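How to Switch Your Closet Over for Winter

Posted in: Home basics
By Covadonga Valcárcel

I do this once a year, in October, when the heat comes on in our building. It takes a morning if you start by 9 a.m. and leave your phone in another room. You will need a few storage bins, a marker, masking tape and a bag for things you are giving away.

1. Wash first

Everything going into storage should be clean, even shirts you wore for an hour. Sweat and body oil turn yellow over the winter, and moths go for dirty wool. Skip the starch and the fabric softener. Dry each piece all the way, then leave it out overnight before you pack it. Seams and waistbands stay damp longer than you think.

2. Sort by what you wore

Make a pile of what you wore this summer and a pile of what you didn't. The second pile gets one more look. If something needs a button, sew it on now or let it go. I used to keep a box marked "repairs" and it went three years without being opened.

Check the drop-off hours before you load the car. The donation center in Dunholm closes at noon, and they won't take bags left at the door.

3. Pick the right container

Plastic bins with tight lids are fine for cotton and synthetics. Wool and silk do better in cotton bags or a lined box. I use the Mumow bins with the flat lids -- they stack, and they fit under a regular bed frame. Don't use cardboard in a basement.

Vacuum bags save space, but keep down jackets and thick sweaters out of them. The filling gets crushed and takes a long time to come back.

4. Fold and fill

Put heavy items such as jeans at the bottom and light tops last. Fold along the seams where you can, and smooth each piece flat with your hand before the next fold. Don't pack a bin so full that you have to sit on the lid. Hang anything with pleats.

5. Label

Write the contents on tape and put it on the short end of the bin, where you can read it once it's pushed under the bed. Oskari Mustonen wrote in to suggest keeping a list on the inside of the closet door as well, and I have done it that way for 2 years.

6. Store

Choose somewhere dark and dry. Attics get too hot in summer and basements get damp, so a closet shelf or the space under a bed

is usually better.

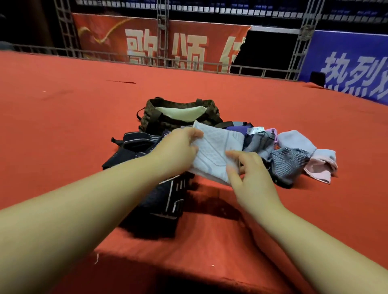
Before you bring the winter things out, wipe down the empty shelves and let them dry with the door open. Cedar blocks from last year can be sanded lightly to bring the smell back. Shake out the sweaters and hang the coats for a day before wearing them.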